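Sperling Register of Sleeves and Headwear in Portrait Miniatures

README, second release
Issued Tuesday, November 27, 2018, by the Provow Costume Study Center

The register holds 400 records of women's dress as painted in portrait miniatures between 1795 and 1840. Each record covers one sitter in one miniature. The working title in earlier correspondence was the Zarham list, and some file names still carry the prefix zar.
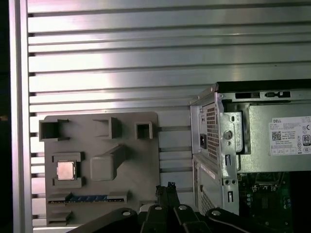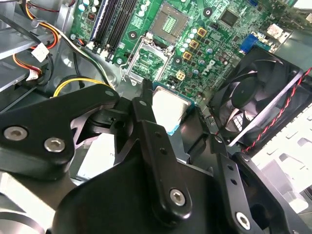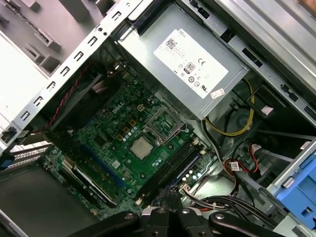
One reader of the first release wrote that the sleeve terms were too coarse to be of use before 1825, and asked why a short puffed sleeve under a sheer long oversleeve had been entered as "long" in some records and "short" in others. The reader also objected to the single field for caps and turbans, on the grounds that a married woman's day cap and an evening turban ought never to share a column.

The first objection was accepted. Sleeves are now described in two fields, one for the opaque sleeve and one for any sheer layer worn over it, and all records have been revised to match. The second was accepted in part. Caps, turbans, bonnets and veils now have separate codes, but they remain in one column, and users who need them apart should filter on the code.

Contents

records.csv – the main table, one row per sitter
terms.csv – the list of permitted terms, with short definitions
sources.csv – owner, sale or publication from which each miniature is known
changes.txt – corrections made after the first release in February

All files are encoded as UTF-8. Empty cells mean that the feature was not assessed. The word "none" means that it was assessed and is absent. The first release did not observe this difference consistently, and counts made from it should be repeated.

Fields

Each record has eight descriptive fields: neckline, waist height, opaque sleeve, sheer sleeve, chemisette or fichu, headwear, hair and jewelry. Waist height is entered as high, raised or natural. Many miniatures end above the waist, and in those cases the field is left empty even if the cut of the bodice makes a high waist very likely.

Colors are recorded as painted. White and cream are treated as a single value, as aging varnish and faded pigment make them hard to tell apart on ivory. Fabric is named only if the painter's handling leaves little doubt. The term "muslin" has been replaced throughout by "sheer white," which claims less.

Dating

Every record carries two dates. The first is the date given by the owner, seller or publication. The second is an estimate from dress alone, entered by a cataloger who had not been shown the first. Where the two differ by more than ten years the record is marked with a D in the notes column. A D does not mean that the published date is wrong. Older sitters often kept the caps and necklines of their younger years, and a miniature may be a later copy of an earlier portrait.

Sitter names are given as published. The register has not tested them against family papers, and it should not be cited as evidence of identity. Sisters, and first and second wives, are confused with some regularity in sale catalogs of the last century.

Review

Of the records, 200 were read by two catalogers working separately. Agreement was good for headwear and neckline and poor for hair, chiefly over the words "curls" and "ringlets," for which the definitions have been rewritten. The remaining 200 were read once and are marked S. A further 100 miniatures were considered and left out, either for want of a legible reproduction or on account of heavy repainting over the dress.

Known gaps

British sitters are heavily represented. Records drawn from the Sorkari albums were made from monochrome prints, and their color fields are empty. Mourning dress is probably undercounted in that group, as black, dark blue and deep brown cannot be separated in the prints. Women painted in riding habits are included, though the sleeve terms suit them badly.

Use and citation

The tables may be copied and adapted for study and teaching, provided that the register and its release number are named. Reproductions of the miniatures are not supplied, and permission to publish them must be sought from the owners listed in sources.csv.

Corrections are welcome and should quote the record number. Proposals for new terms should give at least two miniatures in which the feature occurs – a single instance is entered in the notes column until a second is found.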